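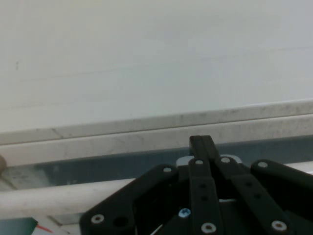 Ticket 246: Ledge slopes, gap under counter, pipe in the way
Opened 3 Apr 2019
Product: Pluvari countertop with rear ledge, white marble look
Site: Prutircombe, ground floor utility room
Installed by: Cunha
Status: Closed (see last entry, and draw your own conclusions)

Customer, first message

I bought the Pluvari top from Starkby and had it put in by Cunha, so I am writing to both of you in the hope that one of you will own up.

The photo has the wall, the ledge, the front strip and the white pipe. My complaint is in four places and I'll take the slope first. Put a marble on the left end of the ledge and it stays there, very content. Put it on the right end and it joins the first one. I own two marbles and have now done this more often than I'd like to admit.

Then there is the dark gap under the front strip. I was told the strip would "close things off nicely." It closes off the part nobody was looking at and stops. Anything that rolls under there is gone until I get down on the floor with a flashlight.

Third, the white pipe runs straight across where the filler panel was meant to go. Fourth, there are faint marks in the strip that look like cracks. I can't decide if they are cracks or part of the marble look, and I would like someone to tell me which I paid for.

Starkby support, reply

Thank you for contacting Starkby. Please confirm that the countertop is installed.

Customer

It is installed. I would have a hard time rolling a marble along it otherwise.

Starkby support

Thank you. We've moved you past the first form. Could you please do the following and write back with the results:

1. Lay a level along the rear ledge, then along the front strip. Tell us if they disagree.
2. Check the cabinet underneath at both ends.
3. Measure the gap from the underside of the strip to the top of the filler panel, left and right.
4. Run a fingernail across the marks on the strip. If the nail catches, stop and let us know. If it glides, the mark is printed.

Please don't use a marble for step 1.

Customer

Results, done with a real level borrowed from next door.

Step 1. They agree with each other. They don't agree with the planet. Both are 4 mm low on the left.

Step 2. The cabinet is low on the left too, so the counter is at least loyal to it. The left rear foot turns freely under my hand and isn't touching the floor at all. The cabinet seems to have been resting on a blob of old grout.

Step 3. I can't measure to the top of the filler panel because the filler panel is in my hallway. Cunha left it there, still wrapped, when they found out about the pipe. It's 240 mm tall. The opening is 246 mm, measured from floor to strip on the right side.

Step 4. The nail glides on everything except one mark near the corner, where it catches a little. I then did it another dozen times to be certain, which may not have helped.

Starkby support

The marks where the nail glides are part of the Pluvari pattern. The leaflet calls it "natural character." We realize it could have been called something more useful.

For the one that catches, please clean it with warm water and a drop of dish soap, let it dry overnight and try again. Hardened sealant leaves a ridge that feels very much like a crack.

The slope is coming from the cabinet. The top is doing as it's told. We are passing that part and the pipe to Cunha.

Cunha, fitting desk

Picked up. Our job sheet says "floor uneven, customer happy."

Customer

Customer was at work.

Cunha, fitting desk

Understood, the sheet has been amended. On the foot: knock out the grout, wind the foot down until it takes weight, then a quarter turn at a time with the level on the ledge. Empty the cabinet first. If the ledge pulls away from the wall as it comes up, stop there and call us, don't fill it.

On the pipe: it's plastic waste pipe and it stays put. We don't reroute for a filler panel. The panel gets a notch. Make a cardboard template before cutting anything, and keep the notch loose so the panel lifts out by hand. If you'd like us to cut it, we can, but the next slot is in late April.

Customer

Slot declined. I have a saw and a low opinion of late April.

Grout came out in one piece, roughly the shape of a pastry. Foot is down. I overshot the first time and the marbles went right, which was exciting, then came back half a turn. Level is now level. Ledge stayed against the wall.

The crack was sealant. It came off with the dish soap and I have nothing further to say about it.

Template number one was cut upside down. Template number two was good. The panel now goes in under the strip with the notch over the pipe, and there's a thin dark line left along the top.

Starkby support

Glad to hear it. The line is the difference between your panel and your opening. We sell a trim for it, 300 mm per piece, so you'd need several.

Customer

Of course you do. Leave the line.

Under the counter, for anyone keeping score, I recovered a pencil, a hose washer and the small screwdriver Cunha's fitter asked me if I'd seen.

Cunha, fitting desk

Could the screwdriver be mailed back?

Starkby support, closing note

Cause: left rear cabinet foot not in contact with floor. Countertop not at fault. Surface marks are pattern, one was sealant residue. Filler panel notched on site by customer. No parts sent. Screwdriver is a matter between the customer and Cunha and has been given its own ticket.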